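Jobs > Casual and short-term > Packing bench

Bench Work Our Shop Stockists Jobs Contact

3 min read

Two casual packers wanted for our March cotton swab run

Hi, I'm Macarena Huenchumán and I look after the packing room at Widness. We do small-batch bathroom bits and pieces (cotton swabs, cotton rounds, muslin face cloths) and send them out in paper and card to a handful of shops. I'm after two people to join me at the bench for a few weeks in March, and I'd love to hear from you if you've got steady hands and don't mind a quiet job with the radio on.

The big order this time is for Skumel, who want 600 boxes of swabs for their bathroom range. After that there's a smaller lot for Rieger, which is the same swabs with a different sleeve and a fiddly little ribbon. I've tied a lot of those ribbons. I have opinions about the ribbons. You'll hear them!

So what would you be doing? Mostly you'd be taking swabs out of the bulk trays, evening them up into a bundle, checking the tips and getting them into the box without squashing anything. The evening-up is the bit that takes practice. You tap the sticks gently on the table until the ends sit level, then you let the bundle stand by itself and have a look at it from the side. A good tight one stays put, with all the fluffy white heads sitting together at the top. A slack one fans out and you'll be picking swabs up off the floor and throwing them in the bin (anything that touches the floor goes, no arguments).

We work on a big, smooth, light blue-grey tabletop, and I'm very fond of it. White cotton shows up nicely against it, and so does any stray lint, so you can tell at a glance when it's time for a wipe down. 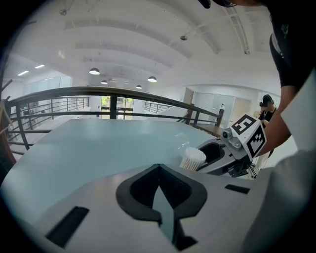 The practical stuff

Pay is by the hour at the casual rate, and you're paid for your training time as well. I don't pay per box and never will. I tried piece rates years ago at another place and all it got us was crushed tips and sore wrists.

Shifts are mornings only, with a proper 15 minute tea break in the middle. The room is upstairs at the Woltden building, at the back. There's a goods lift, but it's slow and has a mind of its own, so please tell me if stairs are a problem and I'll sort something out before you start.

What I'm looking for

- Clean, short nails and no hand cream on shift (it gets on the cotton)
- Hair tied back or under a cap
- Someone who'll speak up when a tray looks wrong, even if we're behind
- Comfortable standing for a good part of the morning, though there are stools
- Packing experience is handy but I'm happy to teach you

You don't need your own gear. Short sleeves are best, whatever colour you like, as long cuffs drag through everything.

How to apply

Drop me a few lines through the contact page and put "swab bench" in the subject so I can find it. Tell me which mornings suit you and any fiddly work you've enjoyed, paid or not. Model boats, cake decorating, sewing on buttons, it all counts. I don't need a formal resumé.

I'll ask a few people in for a paid trial morning, and you're welcome to take home a box of whatever you've packed.

Posted 3 January 2020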